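4. Turnaround times at Istetti after the June schedule change

Gifty Dogbe
2025-03-14

Anyone who has sat in a parked plane waiting for the last bags to be loaded knows that an airline timetable is won or lost on the ground. That is why we were so pleased to get gate records from Istetti, a regional airport with one runway and a busy morning bank of departures. The records cover 3,000 turnarounds, and they are wonderfully detailed: chocks on, first door open, fuel hose connected, last hold door closed, pushback. Very few small airports keep all five times, and fewer still keep them by hand and electronically at once, which let us check one set against the other.

Two carriers share most of the gates. Dumel flies short routes with turboprops and plans a turnaround of 30 minutes. Majali flies narrowbody jets, plans 52 minutes, and uses the longer stop to refuel and restock the galley. In June both carriers moved their first departures earlier in the morning, and this gave us something close to a natural experiment. Same gates, same crews, same fuel supplier, but a much tighter first wave!

We left out overnight stops, diversions, and any turnaround where the hand-kept and electronic pushback times disagreed by more than three minutes. That removed 583 records. It sounds like a lot, but most were overnight stops that we never meant to study, and the rest were spread evenly across the two carriers.

4.1 Where the minutes go

The first thing we looked at was the order of tasks. Ground handling manuals draw it as a neat chart, with cleaning, catering, bags, and fuel all running side by side. The Istetti records show something messier (and, to us, a lot more interesting). On Dumel flights, fueling and bag unloading almost never overlapped, even though the procedure allows it. The belt loader and the fuel truck both like to approach from the same side of the stand, and the crews have settled into letting the bags go first. 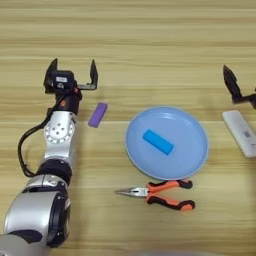

Figure 3. Robotic arm with parallel-jaw gripper, fingers open, across a light wooden tabletop.

Majali's jets have more room around them, so the same habit doesn't show up there. What does show up is a long pause before the last hold door closes. In the early wave this pause was the largest single source of delay, ahead of late fuel and ahead of missing passengers. We had expected passengers to be the main cause and had even written a draft of this section saying so. The data made us throw it away, and we are glad it did.

To split the pause further we used load sheets from Flanik, the handling software in use at both carriers' desks. Each sheet is stamped when it is opened, edited, and sent to the flight deck. When a sheet was edited after boarding had ended, the hold door closed late far more often than when it was sent clean. The edits were mostly small — a bag moved from one hold to the other, or a corrected passenger count.

4.2 What changed in June

Moving the first wave earlier did not slow the turboprops. Dumel's crews kept to their plan, and the spread of times even narrowed a little. For the jets the picture was mixed. Cleaning and catering held steady, while the door pause grew, and it grew most on the second departure of the day, when one load planner was handling two flights at once. We find this a really encouraging result, as a planner's desk is much easier to change than a parking stand.

There are limits to keep in mind. We have one airport and one summer, and winter work such as deicing falls outside the sample. We also have no record of how many handlers were on each shift, so a staffing effect could be hidden inside the door pause. The next section builds a simple queue model of the load planning desk and tests it against the later waves.

Comments (3)

rampside_reader: We had the same fuel truck and belt loader standoff at my old station. Repainting the stand lines fixed half of it. Great to see it in data.

T. in dispatch: Did you separate load sheet edits made by the planner from edits asked for by the crew? Those are very different animals.

Gifty Dogbe: Flanik stamps the edit but not who asked for it, sadly. I'd love to get that from the radio logs for the next paper.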